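Drullbridge counts the cost of a closed strait

When the Flekavard government suspended tanker passage through its northern channel in January, the price of heating oil in Drullbridge rose within hours. By the close of trading the town's only fuel importer, Teixeira, was quoting 1139 a tonne, the highest figure in its published records.

The suspension followed a dispute over transit fees. Flekavard maintains that the charges agreed six years ago no longer meet the expense of pilotage and dredging. Its neighbours regard the increase as a breach of treaty, and two of them have withdrawn their envoys.

Drullbridge has no refinery and limited storage. Its terminal at Tikon receives crude products by sea and sends them inland by rail, an arrangement that has served the region well in quieter years. The terminal employs 1531 people, many of whom have been placed on reduced hours until regular sailings resume.

Josué Arruda, director of supply at Teixeira, said that the company had secured cargoes from the south, though at a higher freight rate and with a longer voyage. "We can meet winter demand," he said. "We cannot meet it at last year's price, and our customers have been told so in writing."

Ministers have resisted calls for a cap on household bills. The finance department argues that a cap would draw down public reserves at a time when the length of the closure is unknown. Opposition members have asked for the terms of the supply contracts to be placed before parliament.

Talks on the transit fees are due to resume next month, with both delegations expected to bring revised figures for dredging costs. 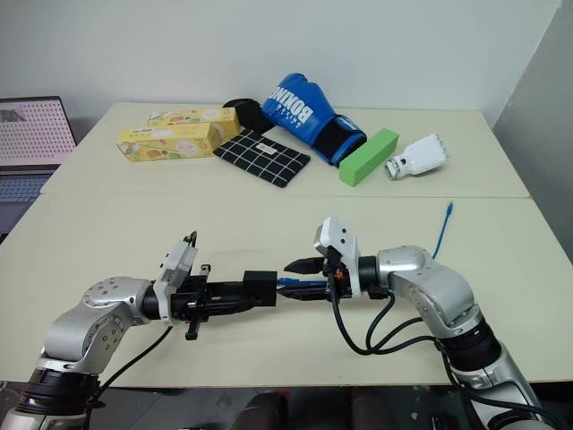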